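Checking and Re-Seating the Hands on the Two-Arm Tabletop Station

Grorkdale Robotics Teaching Laboratory
Maintenance procedures, section 4
Revised September 3, 2019

Scope

This procedure covers the inspection, re-seating and position check of both hands on the two-arm station in the Villanueva Room. It applies after a hand has been removed, after a finger has been replaced, and whenever an operator reports that a grasp has shifted to one side. It does not cover the shoulder joints, which are serviced under a separate procedure.

Staff who have not completed the station induction may assist but may not operate the controls. Two people are required for any step carried out with the arms powered.

Before you start

Read the last entries in the station log. Many apparent hand faults are traced to a change made during the previous session, such as a table that was moved or a saved pose that was overwritten.

You will need the hex key set from the station drawer, a lint-free cloth, a small flashlight, the torque driver and a printed copy of the check sheet. Blank check sheets are kept in the Kaltach folder on the shared drive. Do not reuse a sheet from an earlier check, even if only a few lines were filled in.

Part A. Power down and inspect

1. Bring both arms to the rest pose from the control panel. Wait until the panel shows that motion has ended.

2. Press the stop button and turn the hand supply off at the switch box. Leave the main supply on unless a cable is to be disconnected at the shoulder.

3. Support the forearm with one hand before touching the wrist. The arm may sag slightly when the supply is removed.

4. Inspect the wrist cable along its full length. The loop at the wrist should be free to open and close as the joint turns. A cable that is pulled straight at any point in the travel must be re-routed before the station is used again.

5. Move each finger by hand through its range. Movement should be even. Record any finger that catches, and note whether it does so on opening, on closing, or both.

6. Wipe the fingertips with the dry cloth. Solvents are not permitted on the fingertips.

Part B. Re-seat the hand

1. Loosen the wrist screws in a diagonal pattern, a half turn at a time. Place them in the tray as they come out.

2. Draw the hand straight off the mount until the connector is exposed. Release the connector by its latch. Do not pull on the cable.

3. Check the connector for bent pins under the flashlight. If a pin is bent, stop here, tag the station out of service and make an entry in the log.

4. Clean the mounting face. Dust on this face is a frequent reason for a hand that points a few degrees off after refitting.

5. Reconnect the cable, bring the hand squarely onto the mount and start all of the screws with your fingers before tightening any of them. Tighten in the same diagonal pattern, then finish with the torque driver at the value printed on the inside of the drawer lid.

6. Repeat for the other hand if required. Re-seat one hand at a time. The left and right connectors are the same shape and can be exchanged by mistake.

Part C. Open-hand and reach check

Place the small white table in front of the station with its near edge parallel to the base. Set out the test objects: one full water bottle toward the right front of the table, and one or two pieces of fruit toward the back left. The bottle gives the right hand an upright object to approach from the side. The fruit gives the left hand a low, round one.

Restore the hand supply and release the stop button. The second person keeps a hand at the stop button from this point until the end of Part C. Anyone else in the room stays outside the reach of the arms.

Load pose 229, which brings the left hand over the table with the fingers open. Then load pose 413, which brings the right hand alongside the bottle. Run both at the lowest speed setting. Compare the spread of the fingers with the outline on the check sheet, and look at each hand from the front as well as from the head camera view. 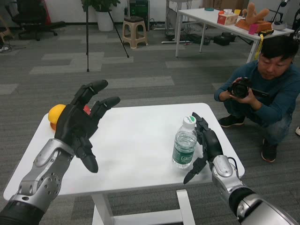
Govia wrote in after the August revision to say that the head view alone had misled their team twice, and that a left hand which looked level on the monitor was tilted when they checked it from the side. They asked that the side check be made compulsory. The laboratory has accepted the request, and the step now reads as follows.

With the arms holding still, the operator views each hand from the side at table height and confirms that the palm stands at the angle marked on the check sheet. The result is written down before the next pose is loaded. If the two views disagree, the side view is taken as correct and Part B is repeated for that hand.

Part D. Grasp cycles

Run 20 slow grasp cycles with each hand, using the bottle for the right and the fruit for the left. Between cycles, return the object to its mark on the table. Do not adjust an object while a hand is moving.

Stop the run at once if a finger fails to open fully, if the bottle is pushed along the table before the fingers close, or if the wrist cable touches a finger. Record the cycle in which the problem occurred.

A hand that completes the run without a stop may be returned to use. A hand that stops more than once is to be removed and inspected again from Part A, step 5.

Common findings

Hand points to one side after refitting: dirt on the mounting face, or screws tightened fully on one side first.

Finger slow to open: worn tendon or tight cable routing. Check the routing before ordering parts.

Both hands off by the same amount: table not parallel to the base. Correct the table and repeat Part C before loosening any screws.

No response from one hand: connector latch not closed, or hand supply left off at the switch box.

Closing out

Return the arms to the rest pose, switch off the hand supply and put the test objects away. File the completed check sheet in the Kaltach folder and enter the sheet reference in the station log. Any screw replaced during the work must be listed by position, with the hand to which it was fitted.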